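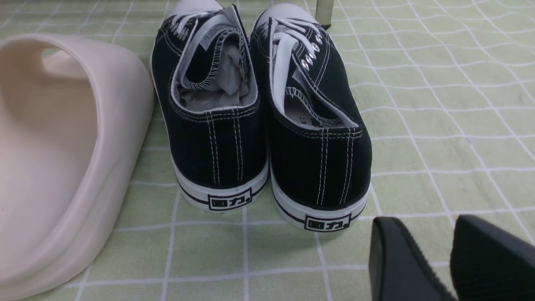 Wrist camera view, shoe table, Sunday shift. Black sneakers, cream slide, green mat.

Nusrat Majumder
Sun 7 August
I promised to write more about how we collect the demonstrations, so I make a small thread today. I am at the table alone until lunch and the arm needs to rest between sessions anyway. 1/

The task is called "pair and place" in our list. The operator moves the arm by hand control, takes one shoe, puts it beside its partner, opens the fingers, goes back to start. That is one episode. It sounds very easy. My first week I could not do it without pushing the other shoe off the mat. 2/

Our target for the shoe set is 283 good episodes. We have 74. Good means that Chie Oda looked at it after and did not put it in the folder called "sorry". 3/

A question I get often: why the camera on the wrist, when we have also the one above the table? The top camera sees where everything is. The wrist camera sees the last few centimeters, and this is where most of our failures live. The policy we trained in April used only the top view, and it closed the fingers next to the heel again and again, very confident. 4/

Black shoes are hard for us. The fingers are black too, so at the heel it is one dark thing against another dark thing. With the white stitching and the white sole the model has something to hold on to. Mitali Kumarasinghe wanted to put colored tape on the fingertips. We voted and I lost — I was for the tape. 5/

You can see the logo on the heels, 回力, this is Warrior. Many people at my old university had them. Somebody asked me if the network will learn to read the logo in place of learning the shoe. It is a fair worry. The answer is more shoes, different brands, and also pairs with nothing written on the back. 6/

There is paper in the left sneaker and no paper in the right one. The collar of a canvas shoe is soft, and a stuffed one behaves differently when you pinch it. I write "paper: L" in the episode notes. If the notes do not say it, then three months later we argue about it. 7/

The slide is a distractor. It does not belong to the pair and the operator must not touch it. I like to put it close to the sneaker, because in a real hallway no one leaves polite space between shoes. Chathurika Miah says I put it TOO close and she has to hold her breath. Her episodes are cleaner than mine, so I think holding the breath works. 8/

Rules I give to new operators:
Go slowly above the shoe, then go down straight.
If you miss, correct it and continue. Do not restart. We want the corrections in the data.
Do not fix the laces between episodes.
After 10 episodes stand up and drink something. 9/

About the corrections, I was taught the opposite before. At Berholm we deleted every episode with a mistake in it. The data looked beautiful, and then the robot made one small mistake and had no idea how to come back from it. Now I keep them, and I mark the time where the mistake begins. 10/

@ Kirstin Cruickshank who asked about the mat: yes, the lines are wavy, it is like this. We do not use it for calibration, so please don't measure anything from it. 11/

Next week is boots, if the box from Demport arrives. The fingers open only so wide and I am a little afraid of the boots. I go back to work now, 3 more episodes before lunch. 12/12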